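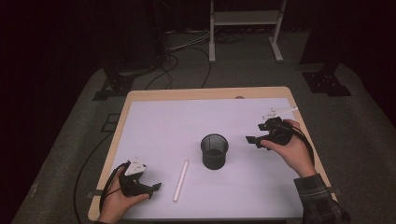

Week 5: Comparing Handheld Grippers on the Stick-and-Cup Task

Welcome back, everyone, and thank you for the lab reports, which I have been reading with real pleasure (and a fair amount of coffee). This week we leave the lecture slides alone for a while and get our hands on hardware. Please read these notes all the way through before your session, even the parts that look like housekeeping.

The task is about as plain as a task can be. A thin white stick lies on the paper, a black mesh cup stands near the middle of the table, and you have a gripper in each hand. The stick has to end up in the cup, and the cup has to stay standing. I chose it because it packs a surprising amount into a few seconds of motion: you have to approach a thin object lying flat, close on it, lift, turn it from lying down to upright, and then find an opening with a tip that is now some distance from your fingers. Every one of those stages can go wrong, and they go wrong differently depending on the gripper you picked up.

The two finger sets

We have two sets of fingers to compare, and we call them by the names on their storage boxes. The Lamex set is the stiffer one. It closes crisply and you feel contact early through the handle, which most people like at first. The Laltura set gives a little as it closes, so it forgives a sloppy approach, but a stick held near one end will tend to swing on you when you lift. Please don't decide ahead of time which one is better! I have changed my own mind more than once, and the logs from last June show a good deal of disagreement between operators.

Use the same finger set in both hands for a full block of 20 trials, then swap both and run a second block. Mixed pairs are a lovely idea for a final project, but they make a mess of the comparison here.

About the markers

Each gripper carries a white angular marker plate on top, and the tracking depends on the cameras seeing those plates. Beginners roll the wrist inward as they reach over the cup, and the plate turns away just when we care most about where the fingers are. Try to do the turn with your forearm and keep the plate facing up as long as you comfortably can. Watch your sleeves as well. A loose cuff that slides forward over the wrist can cover more of the plate than you would think.

The cables deserve a moment too. Let each one hang off its own side of the table with some slack, and don't drag it across the paper, where it will happily sweep your stick away in the middle of a trial.

Running a trial

Lay the stick down at a diagonal, with one end toward the cup. Start with the grippers on opposite sides of the cup. Say "go" out loud, so your partner can mark the log. Pick up the stick with whichever hand is nearer, and use the other hand to steady the cup if you want to. Steadying is allowed, but write it down, as it changes what the numbers mean.

Score a trial as a success if the stick is in the cup and both grippers have let go. Score it as a regrasp if you got there but had to put the stick down or pass it to the other hand. Everything else is a failure, including knocking over the cup, and please record those just as faithfully. Last year's pooled data came to 1,407 trials, and the most useful part of it was the failures where somebody had bothered to write a sentence about what slipped.

For your write-up

Bring 2 plots, one for each finger set, showing time to first grasp against time to insertion. Then tell me, in a paragraph or so, where in the motion the two sets differ. "Laltura felt easier" is a fine place to begin, but push on it a bit. Easier at the approach? At the lift? Over the rim?

The Kravchuk handout on contact and friction is good background, especially the section on thin cylinders. The Dresell notes on marker tracking are drier going, and you can skip the calibration chapter until next week.

Write-ups are due Sunday night.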